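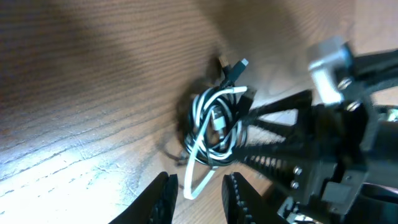 The phantom load, again

Every December the same story comes around. Your home is full of vampires, the story goes, little gadgets sucking power out of the wall all night while you sleep, and they are costing you a fortune. Then comes the number, and then comes the thing you should buy.

The thing you should buy this year is called the Liltetti. It's a plug-in control strip made by Zonetti, and the box says it will save the average home $148 a year. The utility insert in my last bill said the same. So did the flyer on the counter at the hardware store, and so did my brother-in-law, who had read the flyer.

I have no quarrel with the basic idea. Things that are plugged in and switched off can still use power. You can test it with a cheap meter, and I have. What I don't buy is $148.

Start with what it would take. At the rate I pay, $148 a year of pure waste is like leaving a couple of old-style light bulbs burning day and night, every day, including while you're on vacation. Some homes do have that much going on. If you own an elderly cable box, a game console set to wake up instantly, a big stereo receiver and a garage fridge with a bad seal, you might get there (although the fridge isn't standby and the Liltetti can't do a thing about it). Most people I know aren't close.

Then there's the matter of who was measured. The fine print says the savings are "based on a field program of 1560 homes." That sounds like plenty. I wrote to Zonetti and asked how the homes were picked, and to their credit someone wrote back. Madhu Sandhu in customer relations told me that homes were signed up through an online form, and that 800 of them "completed the full program."

So what happened to the rest? The reply didn't say. I asked again and was sent a link to the page I had been reading in the first place. Maybe people moved. Maybe they lost interest, or unplugged the strip to run the vacuum and forgot to put it back. But if you sign up for an energy program, stick with it to the end and fill out the last form, you are probably the sort of person who also started turning off lights and washing in cold water. The strip gets the credit for all of it.

I also asked if there was a comparison group – homes that signed up, got no strip, and had their bills tracked anyway. I'm told that is "under consideration for a future phase."

I'd be less grumpy if this were only a matter of a silly number on a box. People will spend money on this, though, and some of them don't have much. A family that's worried about the heating bill gets told that the trouble is the phone charger by the couch. It's a comforting story. A charger is small and you can do something about it before dinner. The furnace filter, the drafty back door and the water heater set hot enough to poach an egg are all more boring and more work.

Chargers get the worst of it in these stories, and they deserve it the least. I left one in the wall with no phone on it and put my meter on it, and the reading was too low for the meter to show. Yes, it's a cheap meter. If the draw is too small for a cheap meter, it's too small for me to lose sleep over. Unplug yours if you want to. There are good reasons to keep chargers off a bed or away from a wet sink, and saving money isn't among them. 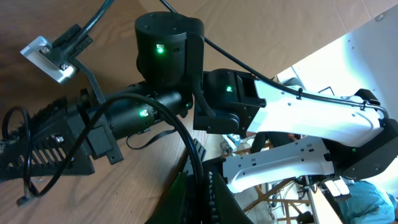 White arm and black joints, with the green lights on.

Status lights have a bad name too. The Rieger people, who sell a rival strip called the Troltari, have gone all in on them. Their leaflet tells you to walk through the house after dark, count the glowing dots and treat each one as "a leak." I did the walk. I found lots of dots and stubbed my toe. A small light uses very little, and it says next to nothing about what the box behind it is using. My worst offender by far was the stereo, and it sits there as dark as a brick.

If you'd like to know your own number, it isn't hard to get. Ask your library if it lends plug-in power meters, as ours does. Leave the meter on one thing for a full day, write down the result, and move on to the next. Do the TV corner first, then the desk. Skip the toaster. When you're done, multiply it out using the price on your own bill, not the one on the back of a box.

I did this over two weeks in the fall and found 3 things worth dealing with: the stereo, an old printer and a set of computer speakers. They now share an ordinary power strip with an ordinary switch, and the strip came out of the hall closet, so the cost was zero. By my sums I'll save enough in a year to take myself out to lunch, provided I don't order dessert.

Could I be wrong? Sure. It's one house, with one person in it who is cheap to begin with. If Zonetti has better numbers I would like to see them, and I've told them I'll print them in this space. I'd want the homes that dropped out, a proper comparison group, and the bills from before and after. A chart with a green leaf on it won't do.

A few of you have asked if the Liltetti does any harm. Not that I can see. It switches things off, and so does a hand. Do check what you plug into it, though. A video recorder or a router that loses power every night may give you a bad morning, and some clocks will have to be set all over again.

If you already bought one, keep the receipt and try it with a meter before the return window closes. Send me what you find, good or bad, and tell me what was plugged in.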